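Shirts, shirts, shirts

Quick one from the clothing table before the newsletter closes. Kelly wanted this by noon and it's already past that, so excuse the mess.

The Uddale winter swap is nearly here and the shirt bins are full. Fuller than last year, anyway. 1131 pieces logged when Annick closed the book, and 600 of those are plain T-shirts. Adult sizes mostly. Kids' stuff is thin, so if you have a drawer of outgrown things at home, now is the time. Pajamas especially. Snow pants too, any size, even the ones with a mended knee.

Drop-off is still the side door on Cument Street. Not the front. The front is the dance class and they have asked us twice. Ring the bell and wait a minute, it's a long hallway and whoever is in there has probably got their arms full.

Please wash things first. Please. Clean and dry, in a bag you don't need back. We can't take single socks, pillows, or anything that smells of gas or smoke. Coats with a broken zipper are OK if you pin a note on them, Manon has a machine and a box of zippers and likes doing it. 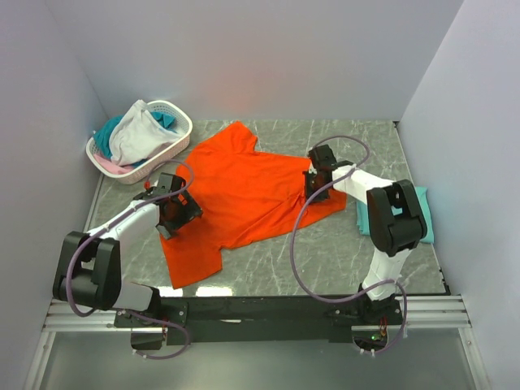 Folding, then. We had a lot of questions after September about why the tables looked so different from one end to the other, and the answer is that everybody folds how their mother folded. Fine at home. On a swap table it means stacks that lean and sizes no one can find. So we're all doing it the same way this time. Start by getting the shirt flat, and I mean flat. An orange tee lying on the diagonal with a shoulder and sleeve folded up and creases all through the body isn't ready to fold yet, so square it up to the table edge, pull the sleeves out, and smooth from the collar down to the hem with the side of your hand. Then face down, sides in to the middle, sleeves back on themselves, hem up to the collar, and once more. Size tag should end up on top. If it doesn't, flip the whole thing and carry on, don't refold.

Stacks go by size, not color. I know the color ones look nicer. Jaxon did a whole rainbow last time and it was lovely and then a lady spent ages digging for a medium. Heavy shirts at the bottom, thin ones on top. If a stack starts to slide make it two stacks.

Anything with a stain goes in the gray tub under the window. Don't put it back in the bin "for someone else to decide", that is how the same yellow polo got looked at by the entire crew. Small holes, same tub. Manon goes through it at the end and what can't be saved gets cut up for rags, wich the bike shop takes.

Still need people for folding, 2 shifts, morning and after supper, 6 to a shift. Sitting down is fine, there are stools. Bring a water bottle and wear something you don't mind getting lint on. Tanner has the sign-up sheet, or just tell him when you see him and he'll write you in. He's also looking for hangers, the plastic kind, wire ones bend under the coats.

The Flovora people are lending us their racks again, so coats and dresses will hang along the back wall and not get heaped on chairs. Racks have to go back clean the same night. If you can stay late and you have a truck or a big trunk, talk to Kelly.

Doors for the swap open 12/10/2018 at nine. Take what you need, you don't have to have brought anything. Bring your own bags as we ran out last time. Coffee in the kitchen, and Annick is making the date squares agian.

Lost from the September swap: one green mitten, a travel mug, and a set of keys on a blue ribbon. All in the basket by the side door.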